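The table stays

I've been threatening to write about the table for ages, and since it's January and far too hot to do anything useful outside, here we go.

Some background for anyone new. Last year I moved my little work life (bookkeeping, mostly, plus the odd bit of editing when someone's desperate) out of the spare bedroom and into a shared workspace called Hakarness. It's an old place with concrete walls, terrible parking and a kitchenette where the tap screams if you turn it past halfway. I love it. I love it so much that I've started fussing over it the way I fuss over my own house, which my partner says is a warning sign.

The thing I've fussed over most is furniture. When I arrived, every surface in the joint was grey. Grey desks, grey shelves, a grey thing on wheels that might have been a tea trolley once. Then Svend Lykkegaard, who looks after the fit-out and has opinions on hinges that he will share with you at length, started bringing in tables with a light wooden top. The difference was silly. Same walls, same lights, same sad carpet in the hallway, and suddenly the rooms felt like somewhere you might want to sit down with a cuppa and stay.

So of course I wanted one for home.

I looked at two. The first was the Arruda, lovely shape, rounded corners, and far too low for me. I'm tall and I've got a neck that complains, so I need a bit of height or I end up folded over my keyboard like a deckchair. The second was the Plustholm, which was plainer and a bit heavier and cost me $100 second-hand from a bloke who'd bought it for his daughter before she moved to Perth. He wanted 100 even, wouldn't budge, and threw in a box of drawer handles that don't fit anything I own. I've kept them, obviously.

It's 80 centimetres deep. If you're shopping for a work table, please measure the depth! Everyone gets hung up on how long the thing is, and I did too, for years. My old desk was long enough to lie down on and so skinny that the screen was practically on my nose. Now the laptop can go right back, the keyboard and mouse get a proper patch of their own, and there's still bare wood in front of me for paper, a plate of toast, the cat's bum, whatever the day brings.

A few things I've learned about living with pale wood, in no particular order.

It shows everything. Tea rings, biro, that orange stuff that comes off corn chips. I wiped mine with Ranosis for the first month (the tub Svend gave me, smells like an old church) and it did bring up the grain, but I was putting on way too much and my sleeves kept sticking. Thin coat, old t-shirt, leave it overnight. Do it on a Friday evening and then go out, so you can't come back every ten minutes and poke it.

Blue tape is your friend. I used to eyeball where things went and then wonder why the lamp never lined up with the power point. Now I put a bit of tape down and live with it for a few days before I commit to anything. It peels off cleanly if you don't leave it for months. If you do leave it for months, well, have some eucalyptus oil handy and a bit of patience.

Chairs matter more than I wanted them to. I had a timber kitchen chair at first because it looked gorgeous with the table, and I lasted a week and a half. I've gone back to a boring dark office chair with a squeak in it. Ugly as sin, and my back has forgiven me.

And then there's colour, which is where I've ended up spending all my attention lately. Pale wood against a plain wall is nice, but it can go a bit dentist's waiting room. I tried a plant (dead). I tried one of those woven runners, which slid about and collected crumbs. What finally worked was a bowl. A plain round red one, smack in the middle, and nothing fancy about it.

I pinched the idea from Hakarness, I'll admit it. There's a red bowl on one of the tables there and my eye goes straight to it no matter what else is going on.

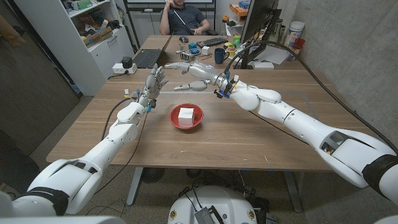

Anyway, mine came from the op shop near the station, and I'd been looking for the right red for weeks. Too many of them lean towards tomato or go all maroon and Christmassy. I wanted letterbox red. I found it under a pile of saucers and nearly knocked over a lady with a pram getting to it (sorry, if you read this).

The question was what to put in it. I started with mandarins, but I eat those, so by lunchtime it was a bowl of peel. Then keys, which was practical but clattery. At the moment I'm keeping it nearly empty, with one small thing in it at a time, and I like it much better that way. This week it's a white pebble from the beach. Last week it was a rubber, the pencil kind, settle down.

The other change I'm eyeing off is a whiteboard. We've got them at work and I'd always thought of them as a bit corporate, but I've caught myself standing in front of one in the afternoons, working out my week, and I come home to my scraps of paper feeling quite disorganised. The only wall it would fit on has the good painting on it, though, and I'm not ready for that conversation in this house.

I also need to sort out the cords. Every time I think I've got them tidy, another one appears. I bought a pack of those little stick-on clips and they held beautifully until the first proper hot day, when the whole lot let go in the middle of the night and gave the cat the fright of her life. If anyone's found a clip that survives an Australian summer on the underside of a table, please tell me in the comments. I'll try screws if I have to, but I'd have to borrow Svend's drill, and then I'd have to hear about the hinges again.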